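Larkness Extends Service Cover to the Screws

LARKNESS, 4th January - Koubek, which runs a robot cell that takes old desktop computers apart for their drives, today announced a new service plan for the cell's gripper. The plan is called Plastel. It consists mainly of tightening things before they fall off.

The cell at the Pevholm site has been pulling hard drives from office desktops since October. For most of that time the gripper was looked after in the traditional way, which is to say when it stopped gripping. Under Plastel, the finger plates come in for a check every 32 shifts, whether or not anyone has heard a noise.

"We had a very detailed schedule for cleaning the floor under the robot," said Junpei Ogura, who leads cell maintenance at Koubek. "The robot itself was more of a conversation. I would like it to be less of a conversation."

The service takes 15 minutes with the arm parked and locked out. A technician wipes down the finger plates, checks the socket-head screws with a torque wrench, and works each joint by hand to feel for play. Worn pivot parts are swapped as a set. Mixing old and new was tried once, and the fingers closed with what the shift log calls "a lean."

After any work on the fingers, the cell has to pass a drive test before it goes back to paid work. The gripper holds a drive in its plastic carrier at the open side of a computer, with the cabling left in place, and a technician checks that the fingers close on the carrier and stay clear of the motherboard.

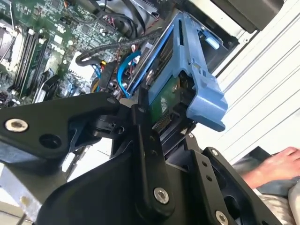
The gripper holding a blue drive carrier at an open desktop computer.

Cables remain the least cooperative part of the job. Koubek has set the approach path 6 millimeters further from the memory slots than before, a change that costs a little time on each machine and has greatly improved relations between the robot and anything with a loop in it.

Each cell now keeps 3 spare sets of finger screws in a labeled tin. The label is new. The tin has been on site longer than the robot.

"People ask if the plan uses machine learning," Ogura said. "It uses a clipboard. We are looking at a second clipboard."

Plastel applies to the Pevholm cell from today. Customers sending desktops for drive removal do not need to change anything, although Koubek would be grateful if they took the sticky notes off first.

Press contact: Junpei Ogura, Cell Maintenance, Koubek, Larkness.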